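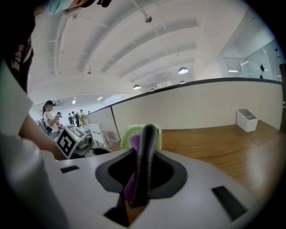

The desk, with the fan and the two-compartment organiser at the back against the partition.

This entry records the reorganisation of my desk at the Bratu office, which I undertook on 21 March 2019. Readers of this blog have asked on several occasions how a small workspace may be kept in good order in a large shared hall, and I set out my own arrangements below.

The desk has a wooden surface with a warm brown grain, and it stands against a tall white partition. I began by removing every item and wiping the surface with a damp cloth. Papers were then divided into those to be kept and those to be discarded. Of roughly 400 sheets, 90 were retained and transferred to the filing room, where Qianru Song had kindly reserved a shelf for me.

The white organiser is open at the top. Correspondence awaiting a reply is assigned to one compartment and blank forms to the other. I had previously used a stack of trays for the same purpose and found that letters remained at the bottom for weeks.

The light green fan was retained. The hall has a high ceiling with exposed ducts, and the air at desk level can be rather still in the afternoon. Paraschiva Costache, who sits on the other side of the partition, has asked that it be kept at the lowest setting, and I have agreed.

Cables remain a matter for further attention. I intend to fix clips along the rear edge of the desk in due course. The drawers will be dealt with in a separate entry.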